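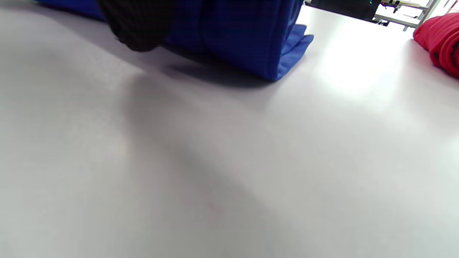
Folding Table and Linen Care: Frequently Asked Questions

Which cloths can I bring to the folding table?
Napkins, dish towels, hand towels, table runners and plain tablecloths. Bedding goes to the large table in the back room. Please don't bring fitted sheets to either one.

Do I need to book?
Only if you have more than 200 pieces. Smaller loads can be folded any time the laundry room is open. Larger loads need a slot on the sheet by the door, or write to Annelies Nägeli at the desk.

The tabletop is white. Will it mark my linens, or the other way around?
The top doesn't give off color. Dark cloths can leave a trace on it if they are put down damp, and blues are the worst for this. Dry dark items completely, then fold. If you see a smudge, wipe it with a wet cloth and a drop of dish soap. No scouring powder and no bleach.

How should I fold a thick cloth so it stays flat?
Lay it out and smooth it from the center to the edges. Fold it in half lengthwise, then in half again, and press along each fold with the side of your hand before making the next one. Most bundles that come out round and springy were folded too many times. Four layers is enough for a heavy cotton, eight for a napkin.

One layer always sticks out at the end. What am I doing wrong?
Usually nothing. Cotton shrinks unevenly, and after a few washes many cloths are no longer square. Fold the longer side in first so the extra ends up inside the bundle. If it still shows, turn that end toward the back of the shelf. You can also pull the cloth into shape while it is slightly damp and let it finish drying flat.

Why does the same blue look different from one fold to the next?
A single layer catches more light than a thick stack, and fabric in a crease looks darker. To check for fading, open the cloth fully and compare the middle with the hem near a window. Real fading will still be there when the cloth is flat.

How do I get a hard crease out?
Steam works better than a dry iron on a crease that has been there for months. Hold the steamer a few inches away, wait, and smooth the cloth by hand. Repeat if needed. Don't iron on the folding table - the ironing board is kept behind the door.

What detergent do you use?
Yaman liquid for colors and Levton for whites. If you react to either one, leave a note with your load and we will run it with the unscented kind.

Can blue and white linens be stacked together?
Yes, once the blue ones have been through the wash a few times and no longer bleed. New blue cloths should be stored on their own until June, when we wash and re-sort the whole linen closet.

How many pieces fit on one shelf?
Around 300 napkins, or far fewer towels. Leave a hand's width of space at the top so the stack can be lifted out.

I found a cloth that isn't mine. Where does it go?
In the lost linen box under the window. Eskil Granström goes through it on the first of the month. Anything with a name tag is returned, and the rest becomes cleaning rags after nine weeks.

Who do I ask about repairs?
Sofia Konstantinidis does hems and small holes. Pin a slip of paper to the spot that needs work and put the cloth in the repair basket, washed.

Page last updated Wednesday, March 1, 2023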